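Plelludora Touchline Notes - README and data card

Plelludora Touchline Notes is a set of short written records about soccer discipline: yellow and red cards, club fines, late arrivals at training, and suspensions handed out by the clubs themselves. It covers one regional league over one season. The text was written by our own note takers and then coded by hand.

Version 5, the current release, replaces all earlier ones. If you still have a copy with a column named "temper", delete it and download again. That column was dropped after we found that coders were reading it in different ways. 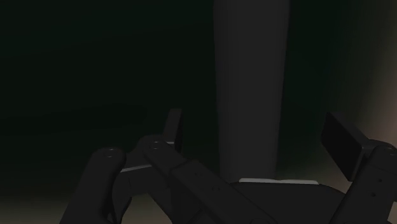
By the Plelludora data desk | Updated Jan 17, 2026

What is in the release

There are 672 records in the main file. Of these, 436 come from matches and the rest come from training grounds, team buses and club statements. Each record is one incident. If two players were booked for the same scuffle, that is two records with the same incident group.

The main file is plain CSV in UTF-8, with a header row. A second file lists the clubs by code. Clubs are coded and players are never named. A third file holds the coding guide in the form the coders used, including the crossed-out parts.

Fields

record_id - a whole number, not reused between versions
incident_group - shared by records that belong to the same incident
club_code - two letters, see the clubs file
setting - match, training, travel or statement
minute - match minute, blank for other settings
offense - one of the terms in the coding guide
penalty - what the referee or club did
note - free text, one to four sentences

Added time is written as the base minute only, so a card in the third minute of added time in the second half is stored as 90. We know this loses detail. The paper sheets did not always say how far into added time play had gone, and we preferred one rule for the whole file.

How the records were made

Note takers sat in the stands or by the training pitch and filled in a sheet during play. Sheets were typed up the next morning in Makori, our entry tool, and sent to two coders who worked apart. Where the coders disagreed, a third read the sheet and made the call. The first 100 records were coded twice with a gap between rounds, and the guide was rewritten afterward. All of them were then coded again under the new wording. 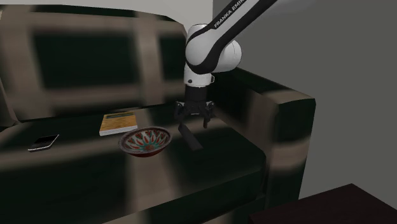 Sofa and robotic arm, simulated view.

Club fines were taken from notices the clubs sent to members. Some clubs list every fine and others list only the large ones, so do not rank clubs by number of fines. A club with a long list may just have a secretary who writes everything down.

Known problems

- Two clubs moved their training sessions behind closed doors in the second half of the season. Their training records stop there.
- The offense term "dissent" is broad. It takes in everything from a raised arm to shouting at the fourth official.
- Some notes use local slang. We left it as written and did not add a glossary.
- Goalkeepers are underrepresented in the training records. They often worked on a separate pitch, out of the note taker's sight.
- Friendly matches are included. There is no field that marks them, though the note usually says so.

Suggested uses

The set suits small studies of how clubs handle behavior, classroom work on text coding, and testing of short-text classifiers. It should not be used to judge a referee or to try to work out who a player is. Please do not join it with published lineups.

Loading the file

Any spreadsheet program will open the CSV. Set record_id to text if your program likes to reformat numbers. The Getex loader reads all three files together and checks that every club code has a match in the clubs file. It stops on the first bad row and prints the row number.

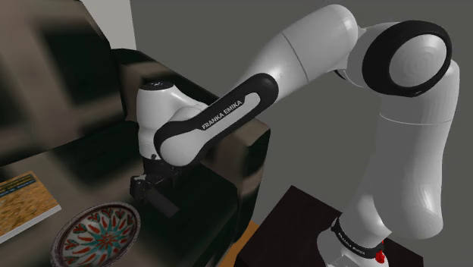

Franka Emika arm over a dark brown armchair (computer rendering).

Changes from version 4

- Removed the "temper" column.
- Split "late" into "late to training" and "late to travel".
- Fixed club codes on the records from the June preseason games.
- Merged duplicate records where both benches had reported the same card.

License and credit

Free to use and share for noncommercial work, with credit to Plelludora Touchline Notes and the version number. Hosting is provided by Asar. Corrections can be sent through the contact form on the project page - give the record_id and say which field is wrong. Fixes go into the next release, and the old value is kept in the change log.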